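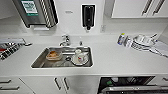 The sink in the shared kitchen at Stallovley, with a bowl, a plate and a cup awaiting attention.

It has been my practice on this blog to record the smaller matters of working life at Stallovley, and the kitchen sink has been the subject of more correspondence this February than any other item in the building. The following remarks are offered in a personal capacity. They do not represent the position of the tenants' association, although I did draft its most recent notice on the matter.

The kitchen serves three organisations on the one floor. Under the present arrangement, each person is responsible for washing, drying and putting away whatever he or she has used. The arrangement is sound in principle. In practice a bowl is left to soak at lunch, a plate joins it, and by 2 p.m. the basin is considered to be in general use as a storage area.

I wish to address the question of soaking in particular. Nga Châu has argued, with some force, that a bowl which has held porridge cannot reasonably be washed straight away, and that a period in water is a courtesy to the sponge. Reijo Rantala takes the contrary view and would prohibit soaking altogether. My own position lies between the two. A bowl may stand for as long as it takes to drink a cup of tea, after which its owner should return to it. Bowls left overnight have, by long custom, been regarded as abandoned, and I have washed a good many of them myself.

The equipment provided is adequate. There is a paper towel dispenser on the wall to the left and a soap dispenser to the right, and the basin is of a sensible size for a kitchen of this kind. I would ask colleagues to note that paper towel is intended for hands and for wiping down the counter. It should not be used to dry crockery while a clean tea towel is hanging in the cupboard. Our last order was for 2000 sheets, and the invoice came to $257, a sum which Noura Kassab has asked me to mention wherever possible.

Food scraps continue to be a difficulty. Plates should be scraped into the organics bin before they are brought to the sink. Rice is the principal offender, followed by the tomato sauce from the Lò lunch counter downstairs, whose colour clings to anything pale. I have found that cold water first, then hot water with detergent, removes it from a plate without much scrubbing. Plastic is less forgiving, and several of my own containers have been permanently altered.

A trial roster was circulated last autumn by Hậu Võ and was observed faithfully for nearly a month. It lapsed over the holidays and has not been revived. I would support its return, provided the duty is confined to a final wipe of the basin and counter at the end of the afternoon. It should not extend to washing other people's dishes, as this was the source of most of the earlier ill feeling.

Comments on the above may be left below or placed in the envelope on the refrigerator. The grey travel mug left on the windowsill before the holidays is still unclaimed and is now in my desk drawer.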